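Document Capture and Recognition, Unit 3 handout
Notes by Iwona Urbańczyk, rev. 4 June 2021
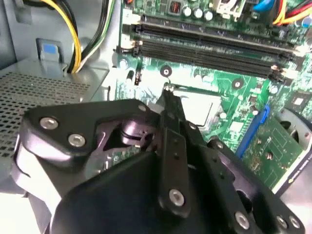
What does a confidence score tell you?
How sure the engine is about its own reading of a character or field. It's a number the software gives itself, so a high score can still sit on a wrong value.

Keep that one in mind, it comes back in the exercise.

Where we are in the pipeline
Scan or import, clean up, classify, extract, validate, export. Unit 2 got us through clean up. Today classify + extract, and start on validate. Export waits until next unit.

Classification
Deciding what kind of document you've got before trying to read anything off it. Invoice, delivery note, claim form, letter. Two usual ways:
- by layout: where the blocks of text sit, lines, logos, boxes. Fast. Breaks when a supplier redesigns their form.
- by content: words on the page. Slower, needs a text pass first, copes better with new layouts.
Most shops run layout first and fall back to content. Watch multi-page files. Page 2 of an invoice often looks like nothing in particular and gets split off as its own document. Separator sheets fix this if you control the scanning. With emailed PDFs you mostly don't.

Extraction
Zonal = read this box at this spot. Good for fixed forms.
Free-form = look for an anchor ("Invoice no.", "Total due") and read what's near it. Right of it first, then under it.
Table extraction = its own headache. Column headings on page 1 only, descriptions that wrap to two lines, subtotals read as line items. See reading list.

The Dorside batch
We'll use this for the rest of the unit. Supplier invoices, 3,379 pages in January, all sent through Panotside with default settings. 2,023 pages passed straight through, the rest went to a person for checking. Don't quote the pass rate as accuracy! Passing only means every field cleared the threshold. To get accuracy you need a sample keyed by hand and compared field by field.

Typical mix-ups seen in the checking queue:
0 and O, 1 and l, 5 and S
decimal comma read as thousands separator
date with day and month swapped
PO number picked up from the footer insted of the header

Validation rules
Format: does the date look like a date.
Lookup: is the supplier in the master list. The Mokgethi list in the course folder has alternate spellings, use those too.
Arithmetic: net + tax = total. Best cheap check there is, catches most digit errors in the amounts.
Raising the threshold sends more to people, lowering it lets more errors through. Cost both sides before you touch it.

Exercise (hand in before Unit 4)
Take 30 invoices from the Sirnimholm folder. Key supplier, date, net, tax and total yourself FIRST, then open the engine output. Note every field where the two dont match and the confidence score next to it. Write half a page: where would you set the threshold for the total field, and which rule would have caught the errors that got past it?
Spreadsheet or plain text, either is fine. No screenshots pls.

Reading: chapter on table structure, skip the section on handwriting, that's Unit 5.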